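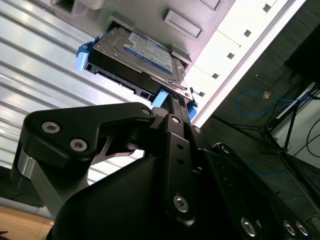

Issue 389

Search stories Go

Why does a cricket ball swing?
By Freya Furnival

If you have ever stood at the crease and watched a ball start off wide, change its mind and bend back towards your stumps, you have met swing bowling, and you probably didn't enjoy it very much!

A cricket ball has a raised line of stitching running around its middle, called the seam. When a ball is new, both halves are shiny. As the game goes on it gets bumped and scraped, so the fielders pick one half to look after and rub it on their trousers - which is why their mums and dads have such trouble with the washing.

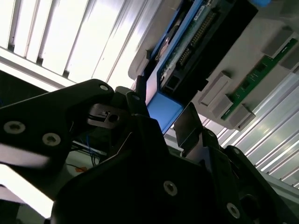

Screws, brackets and a blue plastic part, up close

Now for the air. The seam is tilted a little to one side, and it stirs up the air on that half of the ball. Stirred-up air clings on for longer before it lets go, and the ball gets a gentle push sideways. The rough half helps with the stirring too.
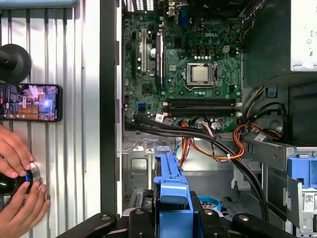
Try it yourself

Wrap tape over one half of an old tennis ball, leaving the other half fuzzy. Bowl it to a friend in the backyard, then turn the tape to the other side and bowl again. Have 3 goes each way, and see which way it bends.

Last updated 07/02/2025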